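Home About Projects Student Work Library Contact

Company Housing and the Dridberg Mill Strike

Student Project Report, American Labor History
Submitted April 12, 2018

Introduction

In the years after the Civil War, many factory owners in the United States built houses for the people who worked for them. A family could walk to the mill, buy food on credit at the company store, and have the rent taken out of the weekly pay. To the owners this was a fair bargain and good business. To the workers it often meant that losing a job and losing a home happened on the same day.

My report looks at one case, the textile town of Dridberg, and the strike that began there in February 1887. I chose it after reading a short entry in our textbook about company towns. The entry gave most of its space to Pullman, Illinois, and I wanted to know if a smaller place went through the same kind of trouble.

Background

The Dridberg mill opened in 1868 beside the river. It made plain cotton cloth, mostly for sheets and work shirts. By 1886 the mill employed 1,366 people, and a large share of them were women and children under 16. The town as a whole had 3,000 residents. Very few of them had no tie to the mill.

The company owned the houses on the flat land near the river, a section called Drirkgate. These were row houses, two rooms down and two rooms up, with a shared pump at the end of each row. Foremen and clerks lived up the hill in single houses with yards. The lease for a Drirkgate house was one page long. It said that the tenant had to be employed by the mill, that the company could inspect the rooms at any time, and that the family had to leave within five days if the job ended for any reason. 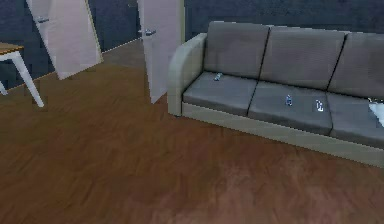

Rents did not change when wages did. This is the point that comes up most in the letters printed in the local paper. In the fall of 1886 the mill cut wages by a tenth because the price of cloth had dropped. Rent stayed where it was, and so did prices at the store. A weaver with three children wrote that after the deductions she took home 40 cents for two weeks of work. The paper did not print her name.

The Strike

The weavers stopped work first. The spinners joined them four days later, and after that the mill could not run. The strikers asked for three things: the old wage, a cut in rent, and a longer notice period in the lease. The owners answered the first demand and ignored the other two. They offered to bring back half of the lost wage if everyone returned by the end of the month.

The strikers voted no. The company then sent notices to the Drirkgate tenants. Some families moved in with relatives on farms outside the town, and others slept in a church hall. The Knights of Labor had a local assembly in Dridberg, but it had little money left and could only pay for bread and coal for a short time.

The strike ended after seven weeks. The workers went back at the lower wage with a small cut in rent. The notice period in the lease was changed from five days to 14. Most of the people who had spoken at meetings were not hired again.
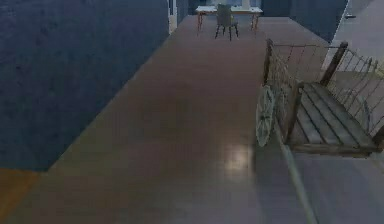 Sources and Method

I used three kinds of sources. The first was the local newspaper, which is on microfilm at the county library. The film is hard to read for two of the seven weeks, so my account of the middle of the strike is thinner than the rest. The second was a state labor report that lists wages and rents for mill towns. The third was a set of company leases in the Sotomayor collection, which I read as scanned copies.

The newspaper was owned by a man who also held shares in the mill. It did print letters from workers, but its own articles were always on the side of the company. I tried to check each claim in the paper against the state report. The two did not agree on rents. The paper gave a lower figure, and I used the one from the state.

What I Would Do Next

I did not find any records kept by the strikers themselves. If the assembly had a minute book, it may be lost. I would also like to compare Dridberg with the mill towns in New England, where many of the company houses were older and the leases were written differently. The last Drirkgate row was torn down in 1931.

Related Student Work

Child Labor Laws Before 1900
The Company Store: Credit and Debt in Mill Towns
Railroad Workers and the Strike of 1877
The Fomura Oral History Project

Contact Us | Copyright 2018 | Back to Top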